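Shop Floor Talk > Equipment and Automation
Thread: Arms for the pastry counter – are they there yet?

crumbtray
Posted Wed 26 February
We have two counters and the one by the door is always short a person before 8. The owner went to see a two-arm setup at Garside and came back wanting one by April. The job would be moving boxed donuts in and out of the covered trays. No frying, no glazing. I say it's too soon. The box is the hard part, in my opinion. Kraft board gives when you pinch it, and if a finger goes in too far you have icing on the liner and a donut you can't sell.

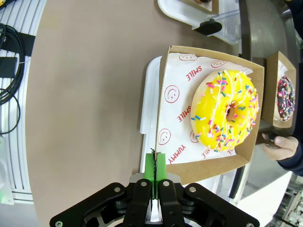 A new hire gets the feel for that in one morning. They also know to go slower with the glazed ones. Has anyone here run arms on open food boxes during real hours, with customers waiting?

oldproofer
We priced a Mova cell last year. The arm was fine on sealed cartons. Open boxes were another story, and the quote did not include anybody to reload it. Ask who fills the trays and who opens the covers. If the answer is "your staff," you haven't saved a shift.

nightbake_400
Disagree with the above. Reloading is quick, and it's the standing there all morning that costs you. We box almost 1000 on a Saturday and I would gladly give half of that to a machine, even a slow one.

crumbtray
Slow is what worries me. Our trays have the clear roll-back covers, so the arm has to reach in past the lid and set the box down flat without knocking it.

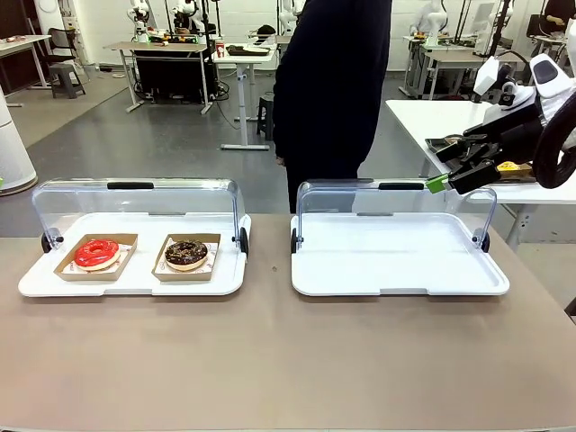
lintfree: Clearance is a setup problem. You measure it once, bolt the trays down and it stays solved. I work in a hotel laundry and we had the same argument over towel folding. The folder works well as long as the towels are the same size. Anything odd goes to a person.

oldproofer
Towels don't smear.

lintfree
No, but they flop, and that's worse for a gripper than a box. My point is that you pick the part of the job that repeats. At home it's the same story. I would not trust an arm to clear my kitchen table, but I'd trust it to put the same plate in the same rack.

crumbtray
Fair. Ours does repeat, up to a point. Two boxes to a tray, trays side by side, and then somebody comes along with the next lot while the arms are still in there. That's how our counter runs now with people, and I don't see the owner changing it.
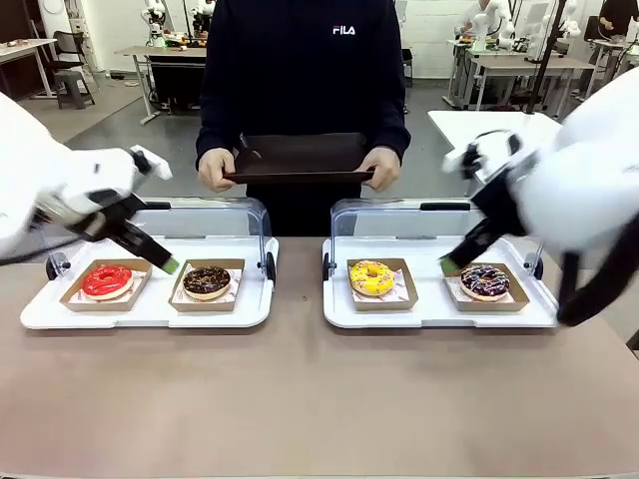

nightbake_400: Then ask about that before anything else. Zirkico told us their arms have to stop whenever a person steps up to the table, and restarting was a button and a wait. Other makers may handle it differently. Get it in writing.

kesden_mike_no_more
I ran a Kesden arm on a parts bench for two years, so not food. It was good at the same part in the same spot. Move the bin a little and I was back at the screen. I'd say yes for shop work if you have someone who likes fiddling with it, and no for houses, where things are never put back in the same place.

oldproofer
That someone costs more than the counter person.

crumbtray
I'm going to ask for a trial on our own boxes, with our own glaze, before 8 in the morning. If they won't do that then I'll tell the owner to wait. Will post what they say.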